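Chapter 3
Looking After the Hand-Held Pair

Before you start. This chapter assumes you have read chapter 2 and can name the parts of the gripper without looking them up. If you can't, go back. The jobs are short but they come in an order and the order matters.

What you will be able to do by the end:
Check a pair of hand-held grippers before a session and sign them out.
Clean and swap the finger pads.
Refit a marker card so it reads square.
Find the cause of a drifting width reading.
Know when to stop and send the thing back.

3.1 The cell at Trundbridge

All the worked jobs in this book come from one cell, the Asteo teaching cell at Trundbridge. One fixed arm, one pair of hand-held grippers, one charging shelf. The arm gets its own chapters (5 to 8). The hand-helds come first as they are what students touch first, and what they break first.

The hand-helds are the same jaws as the arm, more or less, with a handle where the wrist would be. Somebody holds one in each hand and does the task. The recording is used later to teach the arm. So a fault in the hand-held doesn't stay in the hand-held. A jaw that closes 3 mm short gets copied into every recording made that morning, and the arm learns it.

That's why we bother. A loose screw on a drill is a nuisance. A loose screw here is a day's work in the bin, and often you don't find out till the week after.

The log from the Dewulf course is a good case. They ran 61 recordings before anyone looked at the left pad. Pad had crept round in its seat. 54 of the 61 had to be thrown out. The pad itself took less time to fix than the email explaining it.

3.2 Tools

Keep these in the drawer marked 3, not in the general toolbox:

Hex keys, the short set
Soft brush
Lint-free cloths
Isopropyl, small bottle, lid ON
Feeler gauges
Steel rule
Spare pads, at least two pairs
Spare marker cards, flat, in the stiff folder
The width block (see 3.4)

No thread lock on the jaw screws. It says so on the lid of the case and people still do it. Thread lock on the handle screws only, and a very small drop.

No contact cleaner anywhere near the pads. It makes them go hard.

3.3 The order of checks

Do them top to bottom. Don't skip to the bit you think is wrong.

Body first. Run a thumb along both sides of the shell. You are feeling for a lip where the two halves meet. If there is one, the shell has been dropped or opened, so look in the log for which.

Then the jaws. Open and close ten times by hand, slowly. Should feel the same all the way. A gritty patch near the closed end is nearly always crumbs or dust in the slide. Brush it, don't blow it. Blowing sends it further in.

Then the pads. Look at the surface side-on against a light. Shiny means worn. A worn pad still grips, that's the trap, it just grips later than a good one and the operator squeezes harder to make up for it without noticing.

Then the card. Flat, clean, all four corners down. More in 3.5.

Then the lens, if yours has one fitted. One wipe, fresh cloth, from the middle out.

Last of all the cables and battery. People do these first becuase they're easy, then knock the card doing the rest.

3.4 The width block

The width block is a plain bit of machined bar, 19 mm across one way. Close the jaws on it, gently, and read the number on the screen. It should say 19. If it doesn't, do it again with the block turned end for end. If both readings are out by the same amount it's the zero, and you can reset that yourself. If they are different then something is moving, and resetting the zero will only hide it.

Write both readings down. Not the average.

Wavimside, who do our repairs, ask for the block readings before they ask for anything else. A gripper sent in with no readings goes to the back of the queue. Fair enough really.

3.5 Cards and how they sit
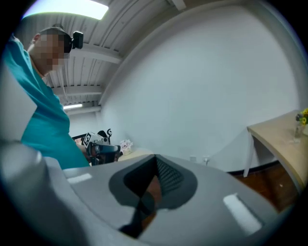 A marker card tells the software where the gripper is and which way it is tilted, and it can only do that if the card is held firmly and can be seen. So the last check is done with the kit in the hand, the way it will be used, and not lying on the bench. Hold the gripper low in front of you and turn the card towards the other unit. The white square with the black pattern should be in plain view like this, with fingers and sleeve well out of its way. Look where your hand naturally goes on the grip, too. If you find your knuckles creeping up towards the card, shift your hold now, as you won't think of it halfway through a task. Lights next. Glare on a shell is one thing and glare on a card is another: the pale strips on the big grey body in the foreground are throwing the overhead lights back, and a glossy card at the wrong tilt will do the same and the pattern washes out. Use matt cards. If you only have glossy, tilt till the shine goes and check the tracking again at that angle.

Fitting a new card:
Peel the old one from a corner, slowly. Don't lever it with a blade.
Clean the plate, let it dry fully.
Check the number on the new card against the number in the settings. Left and right are different.
Lay it down from one edge. Press from the middle outwards.
Rule across both diagonals. Any daylight under the rule, do it again.

A card that's bowed even slightly gives a tilt reading that wanders when nothing is moving. Students tend to blame the software for this. Check the card first.

3.6 When to stop

Stop and send it back if:
the shell is cracked anywhere near the slide
block readings differ end for end after cleaning
a jaw screw turns but won't tighten
it smells hot

Don't tape it. Don't swap the left body for a spare right one either, the slides are handed and it will go together perfectly well and be wrong.

Tag it, log it, take the spare pair. Then run the whole of 3.3 on the spare, as spares get borrowed for parts.

Words used in this chapter

Handed: made for one side only.
Pad: the soft gripping face on a jaw.
Creep: slow movement of a pad in its seat under load.
Zero: the reading with the jaws fully shut.
Block reading: the width shown with the jaws closed on the width block.

Warm-up task

Work in pairs. One of you checks a gripper by 3.3 while the other keeps the log and says nothing. Swap over and do the second unit. Compare the two logs before you look at the model log on the next page, and note any check that was done out of order.

Section 3.7 starts with the pads.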